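Lolholm sign Antunes on a two-year deal. Anyone else unconvinced?

backdoor_cut
February 4, 2020

So it's official, Clementina Antunes joins from Sarkisora until the end of next season. The club statement calls her "the missing piece". We were told the same about the last three point guards, and one of those was gone before the clocks changed.

The numbers being thrown round are 226 points in 19 games. Fine. That's just under 12 a game in a side that had no other ball handler and played at a hundred miles an hour. Somebody has to score. I'd like to know what she shot from outside, and oddly that isn't in the statement.

tipoff_terry

She hits 70 per cent of her free throws, which for us would be a revelation. Did you watch the second half on Saturday? I'd have taken anyone off the street.

backdoor_cut

70 per cent isn't good for a guard, Terry. It only looks good next to ours.

WestStandMoaner

Who is paying for it? At the pre-season meeting we were told the Flesivent sponsorship covered the kit and the coach hire and that was that. Now there's money for a two-year contract. Either they weren't straight with us then or they aren't now. 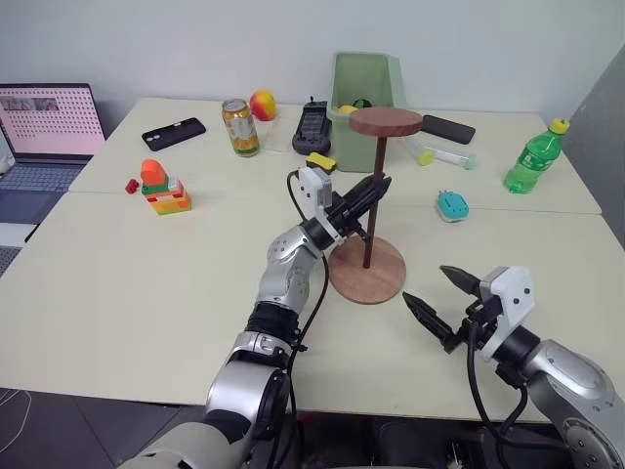 White tables, bits and pieces at the back.

Renewal is due in March and I haven't decided. I've had a seat since we were playing in the school gym, so I don't say that lightly.

Hoopla

Moaner, you haven't decided every March I've known you.

I do think people are being harsh. I saw her twice in the Fraser Cup and she was the only one on the floor who could get past the first defender. Our offence at the moment is passing it round the arc until the shot clock hits five and then panicking. She changes that on day one.

backdoor_cut

Twice is not a lot of games. And in the quarter-final she had seven turnovers. I kept a tally because I was bored.

Hoopla

Seven? I had her down for five. One of them was a pass straight into the hands of a centre who wasn't looking, so blame who you like for that.

backdoor_cut

Five, seven, whatever, it's too many from the person bringing the ball up.

zone_press_96

My worry is different. Where does this leave the kids? We've got two under-20s who finally started getting proper minutes in January and they both play her position. The coach says there's room for everybody. There are only 40 minutes in a game and I can't see him sitting a new signing.

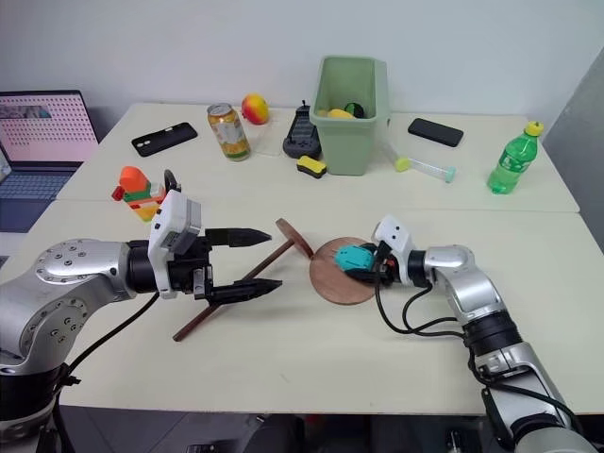

If she plays 30 of those, the younger one is back to coming on when we're 25 down. She'll leave in the summer, same as the last lot, and then we'll be told the academy isn't producing.

tipoff_terry

Or she learns something from training with a better player every week. It does happen.

zone_press_96

Name one at this club.

tipoff_terry

Give me a minute.

WestStandMoaner

Still waiting, Terry.

Also, has anyone seen a length of contract in writing? "Two-year deal" in the headline, "with an option" in the last paragraph. Whose option? If it's hers, we've signed her for four months.

Hoopla

I asked on the club page and got a thumbs up back. Make of that what you will. I'm going to the home game on Sunday, and I'll report on the outside shooting for backdoor_cut.

backdoor_cut

Please do. Attempts as well as makes.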